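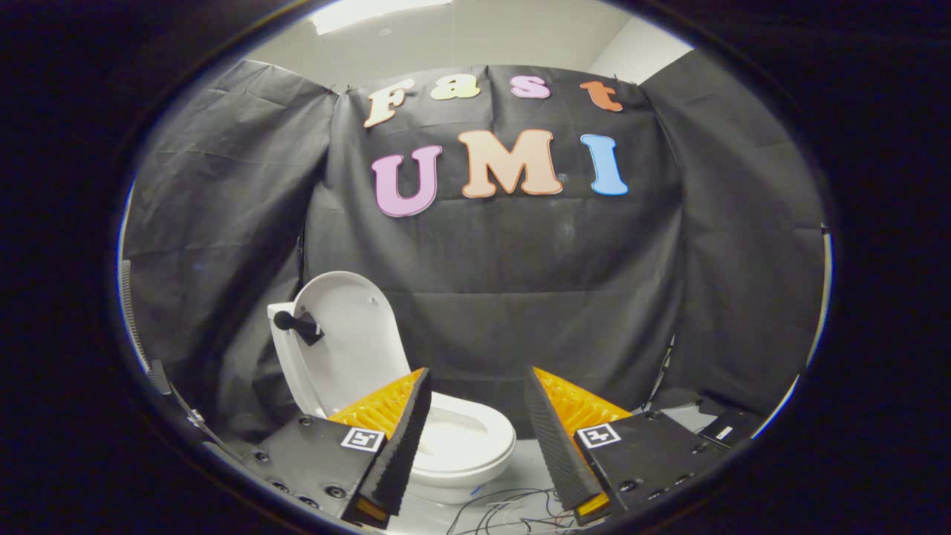

delphine_f
The seat on our downstairs toilet has started sliding sideways every time someone sits down, and I'd like to fix it before my in-laws arrive Wednesday. Tightened it twice. It holds for a day, then wanders off again like it has somewhere to be. The lid itself is fine and it's up, as you can see, white oval with a little black handle on the side. Do I replace the hardware or the whole seat?

HaukeM
Whole seat. Life is short and those bolts are disgusting.

Ute Hinrichs
Hardware! A seat is a perfectly good object being let down by two bolts. Get rubber washers, the cone-shaped kind, and put one under each nut. I did ours in October and it hasn't moved.

HaukeM
Ute, you also reupholstered an ironing board.

Ute Hinrichs
And it's a very nice ironing board.

yt_tsai
Before anybody buys anything, check whether the nuts are plastic. Hand-tighten, then a quarter turn with pliers and stop. I kept going once and cracked the nut, then dropped the wrench on the tank and cracked that too. Cost me $56 for the seat I didn't need and a good deal more for the tank I did.

kettler_k
Quarter turn isn't enough if the bolt holes are oversized, you'll be back under there in a week. I'm with Ute on the washers. Clean both surfaces first — there's always a film on the china where the hinge sits, and nothing grips on that.

yt_tsai
Oversized holes, fine. But most people reading this will hear "tighter" and go get the big wrench.

kettler_k
You would know.

delphine_f
OK, I looked. Plastic nuts, no washers of any kind, and a film I won't be describing. Hardware store has the cone washers, so I'm trying those tonight. Hauke, if it slides again you get to pick the seat.

HaukeM
Soft close. Don't let Ute talk you into wood.

Ute Hinrichs
What's wrong with wood?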